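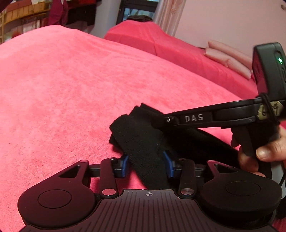 Wendy Heywood asks whether the Jandcombe bedding collection will accept blankets that have been mended. It will, provided that the repair is sound and the item has been washed.

1/ Lonport Housing Trust has published its guidance for households giving bedding this winter. The collection point is the side entrance of Hutchins Hall.

2/ Blankets, sheets and towels are accepted. Duvets and pillows can only be taken if they are still in their original packaging.

3/ Last May the Trust passed on 241 items to tenants moving into unfurnished homes. A further 83 went to the night shelter.

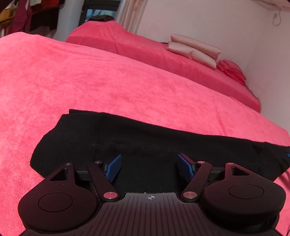

Pink blanket and black cloth on a bed.

4/ Please fold each item and tie it with string. Double and king-size bedding should carry a paper label giving the size. Electric blankets cannot be accepted in any condition.

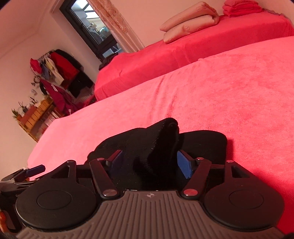

2 min read

5/ The full guidance is now on the Trust's website. Large print copies may be requested from Delphine Halvorsen at the Lonport office.

6/ Residents who cannot travel may ask for a doorstep collection. Requests should reach the office by noon on 24 Jan 2019.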